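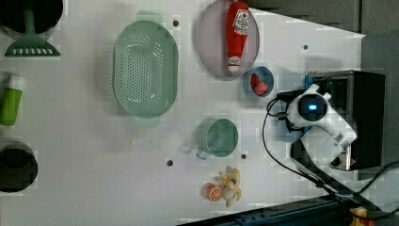
*Passoire ovale vert menthe, spatule verte, bouteille couchée à gauche.*

Ongart – chroniques judiciaires locales, v2

Corpus de 1,661 comptes rendus d'audience (tribunal correctionnel + quelques assises), tirés des archives web de Fovico et du bulletin Clornau. Français seulement. Un article = une ligne JSONL.

## Contenu

- `articles.jsonl` – texte intégral, titre, juridiction, mois
- `etapes.csv` – stade de la procédure : mise en examen, renvoi, audience, délibéré, appel
- `annot_500.jsonl` – sous-ensemble relu à la main, 500 articles, 2 annotateurs

Champ `stade` : 15 valeurs possibles, liste dans `stades.txt`. Attention, « renvoi » veut dire deux choses (report d'audience / renvoi devant une juridiction). Séparés depuis la v2, pas dans la v1.

## Anonymisation

Noms des prévenus, victimes et témoins remplacés par `[P]`, `[V]`, `[T]`. Magistrats et avocats aussi. Communes gardées sauf affaires de mineurs. Passage automatique avec Jorner puis relecture, mais seulement sur les 500. Il reste surement des prénoms dans les citations – signalez-les par ticket, on retire l'article.

## Limites

- sabotage, incendies volontaires : très peu d'articles, ne pas en tirer de stats
- beaucoup d'affaires sans suite connue, l'article s'arrête au report
- huis clos : juste la mention, pas de contenu
- doublons Fovico/Clornau pas tous enlevés, voir colonne `dup`

Un prévenu cité ici n'est pas forcément condamné. Pas d'usage pour du profilage ou de la réidentification, c'est dans la licence.

## À faire

- [ ] refaire le découpage train/test par affaire (là c'est par article, donc fuites)
- [ ] dates de mars mal parsées chez Clornau
- [x] encodage des guillemets
- [ ] accord inter-annotateurs, chiffres a publier avec la v3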